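Olach Branch Library Oral History Project
Progress report to the Fondik Fund, June

Dear Marianna Stępień,

We have now recorded 179 interviews, which is more than we promised and more than our one typist, Marin Stojanović, had been led to expect. He has finished transcribing 533 pages and has asked that future speakers be chosen for brevity.

The mill families have been generous with their time. The retired bus drivers have been generous with everyone's time — two of them are still disputing the route of the old number six, and we have kept both versions.

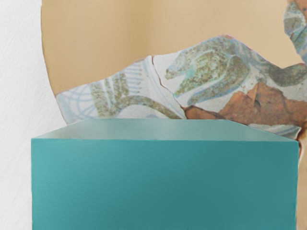 Plain teal block, computer rendering.

Spending stands at $1,045 of the $1,340 set aside for this period. Most of it went on microphones and cake. Heloísa Rangel has the receipts, including the ones for cake.

The index is behind. Chang-ho Yoon built it around surnames, and then we reached Dimitrov Street, where nearly all of them are the same. He is starting over with first names and house numbers.

The next listening evening is on Friday at 7 p.m. You would be welcome.

Rimantas Venckus
Project lead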